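Osuvier boards > Learning and control > Wrist camera only, no depth: is my result real?

tinpot_kestrel
Thread starter

Evening all. Long one, sorry, kettle on.

I've been redoing the wrist camera test from the Karkudthorpe workshop notes, the one where you train a policy in simulation using nothing but the view from the gripper and see how far it gets compared with one that has an overhead camera as well. I've got Katsaros (the simulator, version 2) running on my desktop, and I collected 2758 demos with a scripted expert, which took most of May because my machine is ancient and I also need it for work.

Anyway, the result. Over 118 test rollouts the wrist-only policy did better than the one with both cameras. Not by a mile, but better on every seed I tried. I was expecting the opposite and I'd already half written the post explaining why the overhead view matters so much!

My first thought was a bug, so I went back through the wrist frames by eye. Loads of them are like the one I'm putting in here, with both fingers open and a great big flat brown surface taking up most of what the policy gets to look at.
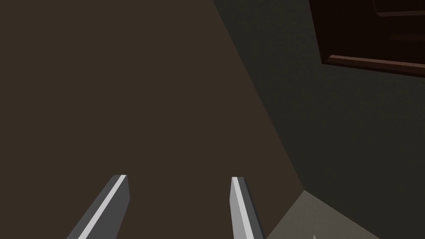 So my guess is that the network learns where it is in the room from the big plain shapes and the edges between them, and doesn't much care that there's no texture. The overhead camera gives it a second story to believe, and when the two disagree a bit it dithers. I can see it dithering in the rollouts, it sort of hovers and goes back on itself.

Does that sound daft? Has anyone seen the same?

mossbank

Not daft, but I don't buy it yet. How are you feeding the two cameras in? If you just stack the features and keep the same size network, then the two-camera policy has twice as much to chew through and the same teeth. I'd expect it to be worse on that alone.

tinpot_kestrel

Stacked, yes. Same size network. Hmm. I did think about that and then told myself it was fine, so fair cop.

gantry_pie

I had the same thing happen with drawers last year and I'm more on kestrel's side. Mine had a wider network for two cameras and the wrist-only one still won. What made the difference for me was how much the start positions moved about. If the arm always starts in nearly the same spot the wrist view is all you need, and the overhead is just extra noise. Spread the starts out and it swapped over.

Also look at that cabinet thing up in the corner of your frame. Dark wood with a chunky ledge, on a wall that's plain as anything. If I were a lazy little network I'd hang everything off that. Have you tried swapping the furniture round at test time?

mossbank

Good shout on the furniture. If it falls over when the cabinet goes then it's learnt that one room by heart, and the whole "wrist is better" thing only holds in that room.

tinpot_kestrel

I haven't, no. All the demos are in the same room layout, only the object and the arm's start pose change. And the start pose changes by hardly anything, now I look at the config. Oh dear.

sprocketandson

Can I be the grump? 118 rollouts across several seeds isn't many per seed. "Better on every seed" sounds strong, but if each one is winning by a rollout or two I'd not put money on it. What's the spread? Post the per-seed numbers before anybody builds a theory on hovering.

gantry_pie

Bit harsh, it's a hobby result and kestrel's asked if it's real, not claimed it is. But yes to per-seed numbers.

sprocketandson

Didn't mean it harshly. I've just chased three of these and lost a summer to each.

low_tide_lena

Popping in from the Sendside lot, we use Katsaros too. Check your lighting setting. That frame is pretty dim apart from the pale edges on the fingers, and the wall and cabinet are down in the murk. If your overhead camera is getting the same light, its view of the object might be rubbish, and then you're really comparing a decent camera with a bad one. We turned the ambient light up and our two-camera numbers moved a lot. Didn't touch wrist-only much.

tinpot_kestrel

Ooh, I hadn't opened the overhead frames at all, only the wrist ones. Just had a look now and they're very dark, darker than I'd have guessed. I'm on the stock lighting.

Right, so the plan is: turn the light up and recollect (groan), widen the network for two cameras, spread out the start poses, and then a separate test with the cabinet moved or taken out. I'll do 20 rollouts per seed per setting to begin with so I'm not waiting until Christmas.

mossbank

Change one at a time, please! If you do all four together and it flips we'll be back here arguing about which one did it. I'd start with the network size, you don't need new demos for that.

sprocketandson

And 20 per seed is too few, see above.

tinpot_kestrel

Fine, fine. Network size first, tonight, and more rollouts once I know which settings are worth the wait. Per-seed numbers for the old runs going up as soon as I find which folder I saved them in.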